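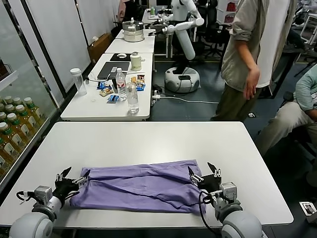
How to give notice of a street march in Plamuvham

A march of more than 50 people on a public road in Plamuvham needs written notice to the town. Standing on the sidewalk with signs does not, as long as people can still get by. The steps are the same whether you are marching over fuel prices, rents or the bus cuts.

1. Pick one person to sign
The form has room for a single organizer. That person has to be reachable by phone on the day, so choose someone who will not be up front with a megaphone the whole time.

2. Draw the route
Use a street map and mark the start, the finish and every turn. Aoun Bridge is closed to marches in both directions until the end of May. Most groups now go from Goltano Square along the river and finish at the town hall steps.

3. Fill in Form 1356
You can get it at the front desk of the town hall or have it mailed to you. Put down the number of people you expect. If you write more than 200, the police will ask for a meeting before they sign off — bring the map and a list of your marshals.

4. Hand it in
The office needs the form at least 3 working days before the march. Ask for a stamped copy and keep it on you. An officer may want to see it at the start.

5. Brief your marshals
Give each one a stretch of the route and a phone number to call. They should know where an ambulance can get through. They have no power to move people or stop cars, and should leave that to the police.

If the town says no
A refusal has to be in writing and has to give a reason. Usually the problem is one street or the start time, and you can send in a changed route the same day. For anything harder than that, the legal desk at Nudevard takes calls in the evening and does not charge for a first talk.

Written by Nives Lo Presti
Last updated Sep 23, 2018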